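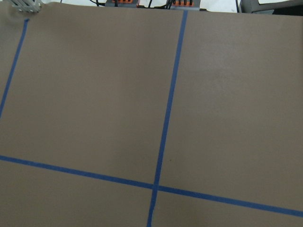 The Porkon had to be back in its box by six and Medrano hadn't even started the second half of the trials. Vadadton wanted a number. One number, which gripper, by morning, and then they'd cut the check or not. He had the wrist camera up on the laptop, checking the view before the next run. Blue tape, brown table, the two lines crossing low in the picture where they were supposed to cross. A speck just right of the middle line. He wiped the laptop screen with his thumb. Speck still there. On the table, then. Was it there this morning? Would it matter? He wrote "speck" in the log and then felt stupid and left it in anyway.

"You're logging dirt," Hugo said.

"I'm logging everything."

Hugo Besnard had come down from the Yeo office with one bag and a phone that never stopped. Sales. He'd sold Vadadton on the Porkon before anybody tested it, soft pads, nice brochure, 2877 dollars each, and now he was standing behind the chair breathing.

"So where are we."

"Porkon's done. Nivodo's next."

"And Porkon did good."

Medrano scrolled. Same mug every time, every cell, upright and then on its side. 146 tries. Upright it was lovely, it closed on the thing like a hand. On its side was where it went wrong. The pads would touch the round part, slide, push the mug over the tape into the next cell.

"It did okay," he said.

"Okay like what."

"Okay like 66 drops."

Hugo didn't say anything for a bit. The phone buzzed and he let it.

The Nivodo

Cheap, metal, two flat fingers. It had come out of a drawer. Nobody had wanted it in the test except Medrano, who had put it on the list at the last minute as a baseline, something for the Porkon to beat. He bolted it on, ran the cable, homed the arm twice becuase the first time sounded wrong.

Upright runs first. Boring. Click, lift, down. Click, lift, down. He ate crackers with his left hand and kept his right one near the stop button. Outside it was October and already getting dark and the parking lot lights came on one at a time.

Hugo sat down on the floor with his back to the wall.

"I told them Porkon," he said. "I told them in a meeting. With slides."

"I know."

"My daughter picked the colors."

Medrano set up the side runs. Got the mug from the shelf. It was his own, from the kitchen at his old apartment, the only one he'd kept after he and Inés split the boxes. He'd brought it in when the proper test part didn't ship. Three weeks of it getting dropped and not one chip. He laid it down in the cell left of center, mouth toward him and off to the left, handle pointing away at the gripper. HOME, reading sideways. Arm back at the far edge, waiting at the top of the middle strip.

"Ready?"

"No," Hugo said. "Go."

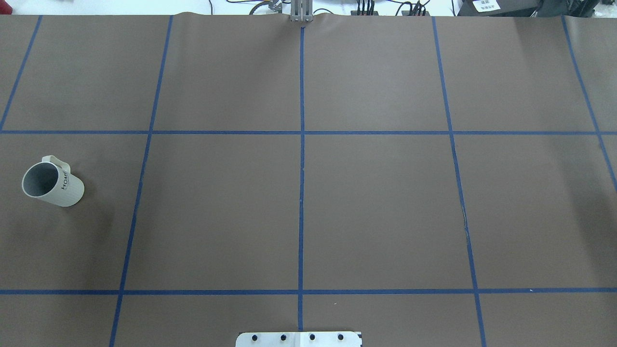 Side runs

First one, it took the handle. He hadn't told it to take the handle. The planner just liked it better with the thin fingers, went in from above, closed, and up came the mug, swinging, mouth down, swinging less. He held his breath untill it was over the drop cell. Down. Open.

Second one the same. Third one it missed and knocked the mug in a half circle and Hugo made a noise.

"That's one," Medrano said, and wrote it.

Then a long stretch of nothing going wrong. He stopped looking up. Cell, angle, result. Cell, angle, result. Hugo started reading the cells out to him without being asked, and then he was placing the mug too, carefully, with two fingers, like it might be hot. Jacket off. The phone was in the jacket.

Past six. The Porkon still wasn't in its box.

By nine they had all of it. Same cells, same angles, same mug. Medrano added up the misses, then made Hugo add them, then added them again.

Three.

"Against 66," Hugo said.

"Against 66."

"Could the speck do it? You said there was a speck."

"Hugo."

"I'm asking."

Medrano leaned over the table and put his finger on it and it came away on his skin. A crumb maybe. Cracker. He showed it to Hugo and Hugo looked at it for a lot longer than it needed.

"If I call them tonight," Hugo said, "I'm the guy who called. If they read it tomorrow in your report I'm the guy who didn't."

"So call."

"What do I say?"

Medrano turned the laptop around so the table of results faced him. Then he went to rinse the mug, and make coffee in it, there was still the packing to do. Behind him he could hear the phone ringing on speaker, once, twice, and Hugo clearing his throat.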